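ok thread. moving out of the Romley apartment after way too long and I have Thoughts about getting rid of clothes. going in no order bc I have to be up early

start with the numbers so you know how bad. I was paying for a storage unit on top of the apartment. $33 a week. for clothes. mostly clothes. some skis

did the math on the bus Tuesday and had to put my phone away for a minute

so. rule I landed on after trying every rule on the internet: if I'd have to buy something else to wear it, it goes. the skirt that needs "the right boots". the blazer that needs a different job

the one year rule doesn't work for me btw. I wear my funeral dress once every few years and I'm keeping it. I wear my raincoat twice. keeping it

hanger trick (turn them all backward, see which ones flip) is fine if you use hangers. I use a chair

T-shirts. T-shirts are the real problem. they're small and free and they all have a story 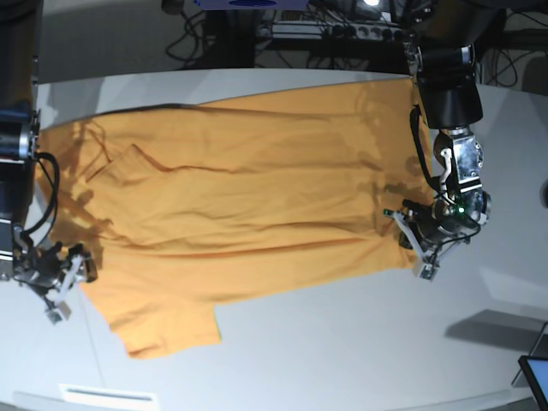 T-shirts come into your life with no paperwork. fun run, office picnic, concert, a bank opening, somebody's cousin's band. you never shop for them so you never have to decide on them. my method: big table, one shirt at a time, flat out, all the way open. like that orangey mustard one lying sideways with the long creases in it. a shirt spread out like that has to be looked at. folded in a drawer it's just a color

do NOT do it on the bed. you will get tired and lie down on the pile and then it's 9pm and you're sleeping on the pile

also a plain white or light table if you can get one. stains show up, holes show up. I found four shirts I'd been wearing to work with bleach dots on them. to WORK

things I check, fast: neck stretched out? underarms? does the side seam twist around to the front? if the seam twists it's gone, that doesn't come back, I've ironed, I've steamed, I've pulled on it in the shower

shrunk ones go too. you are not going to be shorter

ok where it all goes bc people asked last time

decent stuff with a label: consignment. I used Plendano, the one by the train station. they took nine things out of two full bags. don't take it personally. they want this season and they want it clean and they don't want anything that smells like a closet, wich is everything I own

they also sit on it for weeks before you see money. if you need cash by the first of the month this is not that

plain decent stuff, no label: donate, but CALL FIRST. my usual place had stopped taking clothes completely, sign on the door, and I'd parked and everything

not decent stuff: not a donation!! a shirt with a hole in the armpit is a rag. cut it up and clean your windows with it or find a textile bin. the one behind the grocery on Jarnel takes anything as long as it's bagged, even single socks

pls bag it tho. somebody had just thrown a pile of wet towels in loose

rags: cotton tees only. cut off the sleeves, cut up the sides, now you've got a front and a back. polyester just pushes water around, don't bother

keep like ten. I kept forty at first. forty rags is a clothing collection again

someone in replies asking about T-shirt quilts. ok

I priced one. $1484 for queen size at the first place. I laughed out loud at my desk. second place was cheaper but wanted all the shirts mailed in already cut to size and at that point who is making the quilt

I did think about making one. I've thought about making one since college. bought the backing fabric. guess what was in the storage unit

so the backing fabric went to a lady from the neighborhood group who came and got it in 20 minutes flat. she was so happy. best part of the whole week

if you can't let go of a shirt for memory reasons take a picture of the front, real close, and then see if you still want the shirt. I wanted 2. the rest I only wanted to remember

sweaters are easier than you think. try it on. itchy? it was itchy last year also

the exception is my Mäkelä sweater, the gray one, itchy as a hay bale and I'll be buried in it 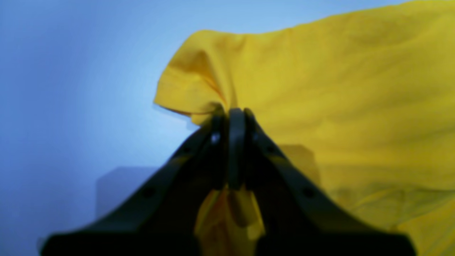 Romley, May

back, boxes are everywhere. quick one on color before bed bc I sorted by color last night and it really helped? do all your darks, then stop, then brights. you can see right away that you own eleven black tops and they're the same top

brights is where I keep the mistakes. I have bought yellow three times in my life and looked unwell in it three times. yellow on a rack, gorgeous. yellow under my chin, call a doctor

all yellow is gone now except one scarf, worn far from the face

jeans: one pair that fits today. one pair for painting. I know. I know. but the other six had been through three moves unworn, I was basically giving them a ride

shoes I'm not ready to talk about

storage unit is empty as of this afternoon. guy at the front desk made me sign something and took the lock. last bill still came to some $2426 with the back fees I'd been ignoring, so please open your mail, seperate lesson

skis are free to anyone who can pick up before the weekend. they're 170s. bindings are old. dm me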